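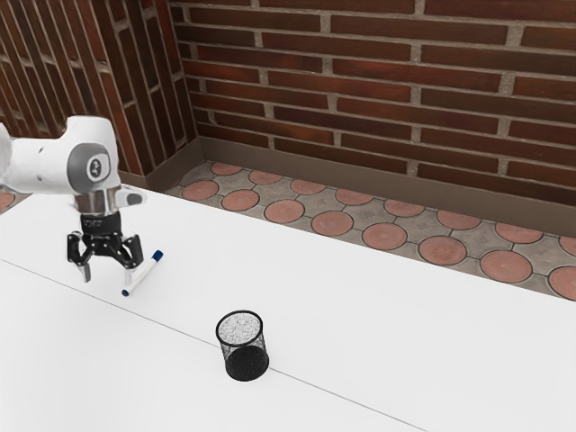 What does the engineer work on? The grasp planner and the controller beneath it, from candidate generation to joint commands.

Dasero is hiring a motion planning engineer for its Rolthorpe office. The code is C++ with Python bindings. Our simulation suite runs 124 tabletop pick-and-place tasks on every merge, nearly all of them with thin or small objects — pens, cups, cable ends.

Required: three years with sampling-based or optimization-based planners, and working knowledge of contact simulation. ROS 2 is useful.

The contract is 12 months, renewable. Start in January. Send a resume and one code sample to Shona Baxter, planning group.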